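Accueil | Projets étudiants | Rapports | Équipe | Liens

Les machines peuvent-elles déjà ranger un établi ? Rapport de projet, groupe Flono
Auteurs : Kristýna Kratochvíl, Gitau Gachanja. Encadrante : Samah Chraibi
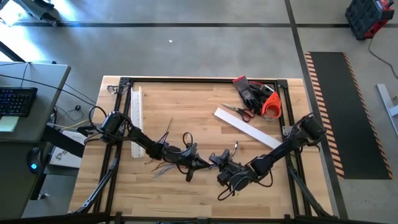 1. Question de départ

Dans notre atelier, le rangement de fin de séance est une tâche que personne n'aime faire. Nous avons voulu savoir si deux bras robotisés, montés face à face au-dessus d'un plateau en bois, sont capables de la faire à notre place. Les objets choisis sont ceux qu'on trouve sur un vrai plan de travail : des ciseaux, des gants, un dévidoir de ruban adhésif, des bandes de plastique blanc, quelques fils de couleur.

2. Déroulement

Les essais ont eu lieu au mois de mai. Nous avons réalisé 48 essais, avec sept objets. À chaque essai, les bras devaient prendre un objet et le déposer dans un bac. Zubaida Bangash a écrit le programme de commande, que nous avons appelé Gistidine. Un essai était arrêté après deux tentatives de prise sans succès.

3. Observations

Le dévidoir a été l'objet le plus facile, car il est haut et rigide. Les ciseaux posent un problème quand ils sont couchés à plat : les doigts de la pince glissent souvent sur les lames. Pour les gants, la prise réussit presque toujours, mais le bras les soulève par un seul doigt et ils tombent pendant le trajet. Les fils ont été un échec complet. Il faut dire aussi que le bras gauche était moins bien calibré que le droit, ce que nous avons compris assez tard.

4. Réponse provisoire

Pour des objets rigides et séparés, la machine fait le travail, avec lenteur. Pour les objets souples, une personne reste nécessaire. Nous souhaitons reprendre les essais avec des doigts plus minces, et poser les ciseaux sur un petit support.

Nous remercions Noreen Mac Suibhne pour la relecture de ce texte.

Contact : groupe Flono, atelier Kubíček | © Flono | Haut de page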